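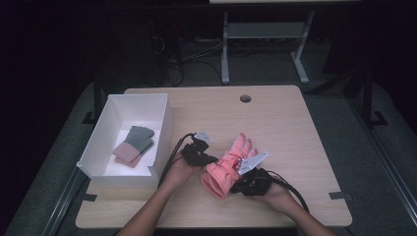
## About the Student Funding Office at Tordale College

We're the people who help Tordale students pay for Tordale! Our office looks after bursaries, government student loans, emergency grants and the on-campus work program, and we've been at it long enough to know that the forms are usually the worst part.

The college has 3000 students across the Holub and Griser campuses, and last year 679 of them received a bursary through us. Plenty more dropped in with a question about a loan letter, a late fee or a course change — all of which we're glad to talk through, even if you only half know what you're asking (most of us started out that way).

### Who you'll meet

**Chinyere Odukoya** manages the office and reads every appeal herself. She was a mature student here, with two kids and a night job, and she loves a complicated file.

**Rami Srour** looks after government loans and enrolment confirmations. If your lender wants a signature, he's your first stop.

**Siiri Eskola** runs the work program, which places 85 students a year in paid jobs around the college, from the library desk to the theatre box office.

**Gorazd Softić** is at the Griser campus in the mornings and answers our email after lunch.

### The Gitutel Bursary

Our newest award, and we're thrilled with it! It covers books, tools and travel for students in their first year of a trades or health program. Applications open in October, and the form is 2 pages long. You'll need your student number and a recent bank statement.

### Coming to see us

The Holub office is beside the registrar's counter on the ground floor. Drop in between 9:30 and 4, or email ahead if you'd like a private room. Parents, partners and friends are welcome to come along with you.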